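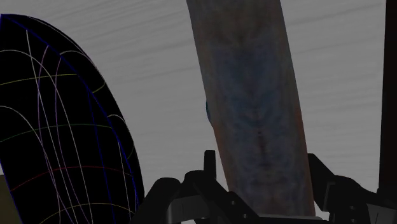
Chapter 4

Planning Grasps in Simulation

Learning aims

When you have worked through this chapter you should be able to describe the stages a grasp planner passes through between receiving an object model and sending a joint command, write a simple scoring function for candidate grasps, set up a batch of simulated trials and read its log, and say which kinds of failure a simulator will show you and which it will hide.

You will need the planner you built in Chapter 3 and a working copy of the Skimier simulator. The exercises at the end use the object set supplied with the book.

4.1 From pose to grasp

In Chapter 3 the arm was asked to reach a pose. The target was given as a position and an orientation, and the planner's job was to find a path of joint angles that ended there without hitting anything. Success was easy to check. Either the end of the arm was within tolerance or it was not.

Grasping is harder to specify. A person who asks for a thin, flat object to be picked up does not say where the fingers should go. Many pairs of contact points would do, and a great many more would look reasonable and fail. The software has to produce the candidates itself, rank them and choose one, and it has to do so before the object is moved or hidden by the hand.

We divide the work into four stages:

1. Sampling. Generate candidate finger placements from the object's shape.
2. Filtering. Throw away candidates the hand cannot reach or that would cause a collision.
3. Scoring. Give each remaining candidate a number.
4. Execution. Plan a path to the best candidate, close the fingers and lift.

If execution fails at the path-planning step, the planner goes back to the scored list and takes the next entry. Readers often leave this loop out of a first version and then wonder why the arm stops with a long list of good grasps unused.

4.2 Why simulate

A single trial on the Arancibia bench cell used in this book takes 36 seconds, including the time to put the object back. A batch of 500 trials therefore takes five hours, and someone has to stay with it. The same batch can be left to run in simulation overnight, with every contact force written to a file.

Simulation also gives you the true pose of every object. On real hardware a failed grasp may be the fault of the planner, the camera calibration or the object model, and it can take a day to find out which. In the simulator you can hand the planner the true pose first, confirm that it works, and then add the perception software of Chapter 6 as a separate step.

There are costs. Contact between rigid bodies is calculated with approximations that behave badly for thin objects and sharp edges. Friction is usually one coefficient per material pair, which is a poor account of rubber on card. Lighting and surface patterns are drawn from a library, and a detector trained only on them may do badly elsewhere. Section 4.7 returns to each of these.

4.3 What the camera sees

With a camera mounted on the wrist, the fingers appear in nearly every view. This matters in two ways. First, the fingers cover part of the object at the moment when its position is most important. Second, a segmentation routine that has not been told about the hand will happily report it as part of the object, particularly where both are dark.

The usual remedy is a self-mask. The software knows the joint angles, so it can render the hand's outline from the camera's position and remove those pixels before any further processing. In Skimier the mask is exact. On a real arm it should be widened by a few pixels to allow for calibration error.

Patterned surfaces cause a related problem. Painted or printed lines on an object can be mistaken for its edges, and a planner that samples from image edges will then place fingers across the middle of a face. For this reason the sampler in Section 4.4 works from depth and uses colour only to tell neighbouring objects apart.

4.4 Sampling candidates

We begin with the simplest method that gives usable results. Choose a point on the object's surface, find the surface normal, and cast a ray inwards along its reverse until it leaves the far side. If the distance between the two points is less than the opening of the hand, and the two normals are close to opposite, keep the pair. Repeat until you have 100 pairs or run out of attempts.

Set the limit on attempts before you do anything else. An object wider than the hand in every direction will never yield a pair, and the loop will not end.

We use cookies to remember your reading position. Accept | Manage settings

Related chapters and resources

Chapter 3: Reaching a Pose
Chapter 6: Finding Objects in Depth Images
Nonach object set: download and licence
Installing Skimier on a shared machine
Rusuvum log viewer: quick guide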